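# Two-arm table stations: questions about the working rules

Last updated September 25, 2025. Maintained by Esther Shirima for the Skisement sites. Please read it before your first session at a station, and again if you have been away since April.

The answers cover the small-object tasks only, where two arms sort, store and hand over light household items such as cosmetics.

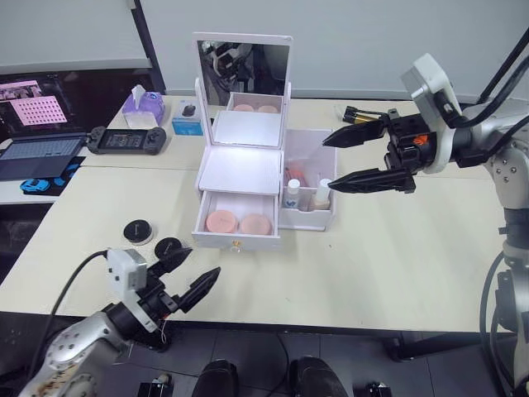
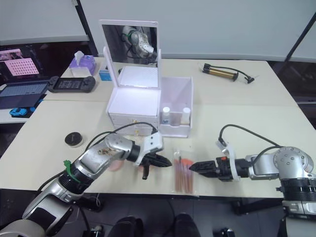
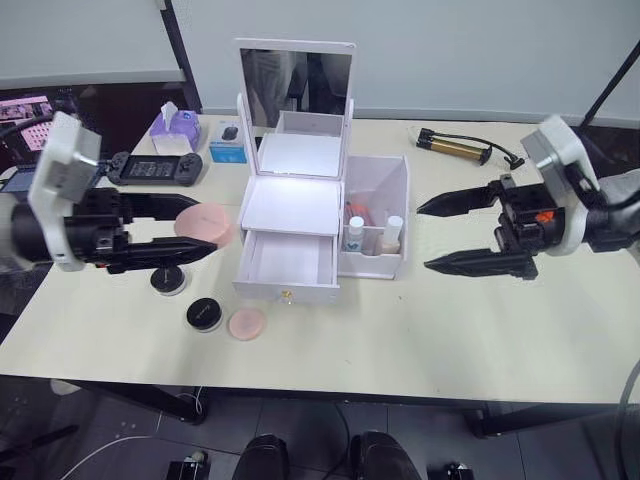 **Who do these rules apply to?**

Anyone who sits or stands at a table with powered arms. That includes visitors from Rarkia and anyone who is only there to reset objects between runs.

**Are these rules a safety standard?**

No. They are house rules and they sit underneath the site risk assessment. Where the two disagree, the risk assessment wins. Tell Esther so the page can be corrected.

**When may I put my hands on the table?**

Only when both arms are paused and the operator has said "clear" out loud. One paused arm is not enough. The arms share the middle of the table, and the second can reach anything the first can.

If you are working alone, pause both arms, take your hands off the controls and then reach in.

**What counts as a reset?**

Putting every item on the task sheet back in its starting area, with lids, drawers and bags in the state the sheet gives. Items don't need to go back to the exact spot. Small differences between runs are wanted, so please don't mark positions with tape.

**Can I swap an item for a similar one?**

Yes, if it is on the Okoth list for that task. The list gives the allowed sizes and weights. A heavier bottle in a light container can pull the whole thing over, so don't guess. Write the swap in the run log before you start.

**May cosmetic containers be full?**

Sealed ones may. Anything that has been opened must be emptied, wiped and closed again. No glass, no aerosols and no loose powder at any station.

**How hard should the grippers close?**

Use the "light" setting in Ratik for anything you could dent with a thumb. Rigid items can go on "normal". If an item slips twice on the light setting, stop and try a different grasp - don't raise the force to get through the run.

**What about mirrors and shiny surfaces?**

They are allowed. A reflection can confuse whoever is driving the arms, so take your distances from the table itself and not from what shows in the glass. Check mirrors for chips at the start of each session and take out any that have one.

**Can other things stay on the table?**

Yes, as long as they are light, stable and away from the work area. Background items are part of the set-up. Drinks and personal phones are not allowed on any part of the table.

**How long is a session?**

55 minutes at most, then a break away from the station. A block is 12 runs. If you haven't finished the block when the time is up, leave it and note the last completed run.

**What do I do if an arm touches something it shouldn't?**

Pause both arms and look before you move anything. A light brush against a box or a drawer front goes in the log as a "contact". If the arm pushed against the table, or the two arms touched each other, press the stop button and call the site lead. Don't restart the station yourself.

**Should I delete a bad run?**

No. Mark it and keep it. We had 3,451 runs in the store at the last check, and the marked ones are used when the task sheets are rewritten.

**What do I check on the arms before I start?**

- Cables have enough slack for the full reach and don't catch on a joint
- Brackets and clips are tight
- Gripper fingers are clean and level with each other
- The stop button works on both arms

Log the check even when there is nothing to report.

**Who can change a rule?**

Send the change to Esther with the number of the task sheet it affects. Changes are normally read within 4 working days. Until you have a reply, the rule stays as written.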